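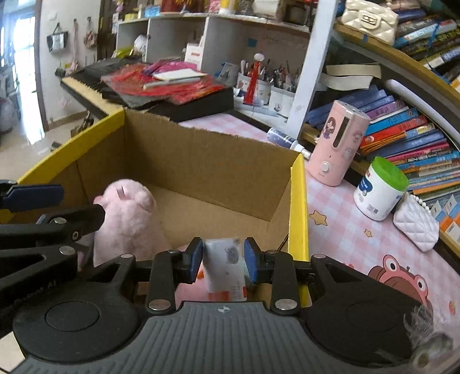
Soft toys should go in the box last, she says, and most people put them in first. They are light and easy to pick up, so on the first evening of packing they fill two boxes, everybody feels that something has been done, and then there is no padding left for the things that break.

She has moved house more often than she would have liked, and her last move was from Flakalby to Rondutstead, a distance of 200 miles. She now helps other families in the town get ready for theirs. She doesn't drive a van or carry wardrobes. She comes to the flat beforehand and goes through the small things with whoever lives there: toys, pens, chargers, handbags, tubes of cream, all the stuff that lies on tables.

"The big furniture looks after itself," she told me. "A bed is a bed. The men from Jenkins come and take it down and it goes in the van. What makes people cry is the table top."

We talked in a family room where a child does homework and the adults put things down. The tablecloth is pink gingham, with a cartoon bear and two lines of Chinese. One wishes the reader happy studies and healthy growing up, and the other says that life and the future are worth looking forward to. There is a keyboard on a stand and a bookshelf packed with books, Chinese and English.

I asked her where she would begin in a room like that.

"With the table. I know people want to start with the shelf, as it looks like the biggest job. But books are simple. They're all more or less the same shape and they don't leak. And you need the table to work on."

Her way of clearing a table is to stand one box on it and keep the box there. She does not like boxes on the floor. The back suffers, she said, and small children climb in. She likes a box that can be lifted by one adult when full, and she closes it when it reaches that weight even if there is space at the top. Crumpled paper fills the space.

She allows herself 30 minutes for a table. In that time each thing is picked up once and goes into the box, into the bin or on to a chair. The chair is for whatever will be needed before the move. When the chair is full, she said, the family has to talk.

"Phone chargers are on the chair. School things are on the chair. The humidifier I argue about. People say they use it every night, so fine, but then it has to be emptied and dried on the last morning and someone has to remember. I've opened a box in Jindthorpe and found all the bath towels wet."

Had that been her own box?

"It was my sister's. But I packed it."

She is firm about small packets, the kind that come with sweets or inside a parcel. If she can't tell what is in one, she asks. If the family can't tell her either, it goes in the bin. The same goes for tubes with hardly anything left in them. She doesn't mind keeping an odd toy with a missing part if a child can tell her what it is for, and she has packed a good many of those.
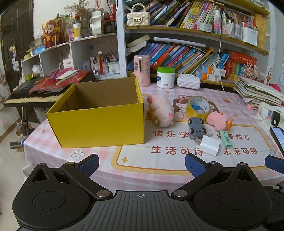
A box, the pink pig and a roll of packing tape on the table.

On handbags she has changed her mind. She used to fill them with socks to keep the shape. Now she uses plain white paper, having once put dark socks into a pale bag and left them there through a hot summer. Chains and pearl handles are wrapped in a bit of cloth so that they don't press a mark into the quilting. Each bag then goes into a pillowcase. She packs them upright, near the top, with soft toys on either side.

"That's the proper job for a toy pig," she said. "He goes next to the handbag. He doesn't mind."

I asked about toys that the child sleeps with. She said those don't travel in the van at all. They go in the car, on the child's knee or in a bag by the child's feet, and she asks the child to choose them the day before. She lets them choose two. Some parents have told her this is mean, but she finds that with a higher number the choosing takes all evening, and the child is more upset at the end of it.

The others are packed with the child in the room. She had a boy in Flakalby who wouldn't let her close the lid until she had cut a hole for air. She cut it. The box was perfectly all right with a hole in it.

Pens are put in with their pot. She stands the pot in a plastic bag, ties the bag round the pens with an elastic band and packs it upright. Brushes she does the same way. Small figurines are wrapped singly, and she writes the number of them on the outside of the box, having found that they get thrown out with the paper at the other end.

For the books she had less to say. Keep sets together, put them spine down or flat, and never fill a big box with them. She packs them in shelf order and writes the shelf on the side of the box. A family can then put a bookcase back in an evening without reading a single title.

As for tape, she buys the wide sort and folds over the end every time she puts the roll down. She tapes the bottom of a box twice along the join and once across. The top gets one strip until the last day, when it gets the rest. "You will open it again," she said. "You'll want the scissors."

She does not label boxes by room. In her view the rooms are never the same in the new place, and the removal men put everything in the hall anyway. She writes three things from inside the box, whichever three a person would shout for, and leaves it at that.

Before I left I asked what was on her own table at the moment. Post, she said, a bicycle lamp, and a jar she had been meaning to take back to a neighbour since January.

Print this article | E-mail this article

Reader comments

We moved to Jindthorpe last spring and labelled by room. Every word about the hall is true.

I'd disagree on pens. Ours went in a shoe box lying down and not one leaked. Felt tips are meant to be kept flat in any case.

What does she do with half-used candles? I never know if they should go in with the kitchen things or in the car. They went soft on us in the van and stuck to a tablecloth.

The air hole made me smile. My daughter wanted a window as well.

Contact us | Copyright Rondutstead home pages | Back to top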